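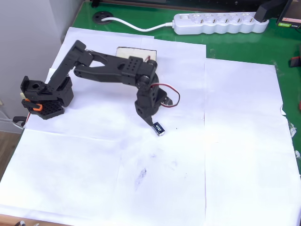 A robot arm with its gripper at a small battery on a paper-covered table.

Can Robots Do Chores Yet?

Maybe you have been told to clear the table and wished a robot would do it. Lots of grown-ups wish the same thing. The short answer is that robots can do some chores, some of the time, if somebody sets things up for them first.

Why is picking things up hard?

Think about a battery. You see it, you reach out, and you have it. You don't plan where each finger goes.

A robot arm has to work all of that out. First it needs to know where the battery is and which way it is pointing. Then each joint has to turn by the right amount so that the gripper ends up in the right spot. A gripper is the robot's hand. If it closes a little too far to one side, the battery can roll away or slip out.

Robot arms have joints a bit like your shoulder, elbow and wrist. On many small arms, each joint is moved by a servo. A servo is a motor that can turn to an exact position and stay there. The red and black wire looping out by the elbow in the picture is a servo wire.

How does a robot learn?

One way is by being shown. A person moves the arm through the job many times, and a computer saves every move. Sang Bùi teaches robots at a workshop called Hivport. To teach one arm to put batteries in a box, Sang showed it the job 346 times. Then the arm tried by itself. Out of 170 tries, it got the battery into the box 59 times.

That is a lot of misses. After more lessons the arm got better, but then Sang moved the lamp, the shadows changed, and it started missing again.

What can machines do now?

At home, a robot vacuum can clean a floor. It does best when socks and toys are out of the way. A dishwasher washes plates, but a person still has to load it.

In warehouses and factories, robots lift, sort and pack. They often handle the same kinds of things in the same places all day, and that makes the job easier for them.

What is still hard?

Folding laundry is hard. A shirt has a different shape every time you drop it. Tidying a bedroom is hard too. The robot would have to know what each thing is, where it belongs, and how tightly to hold it.

Try it yourself

Put on thick mittens and close one eye. Ask someone to set a battery or an eraser on the table. Now pick it up using only your thumb and one finger, and drop it in a cup. Do it again with the cup in a new place.

Words to know

Gripper: the part of a robot that holds things.
Joint: a place where the arm bends or turns.
Servo: a motor that moves to an exact position.

Updated September 22, 2025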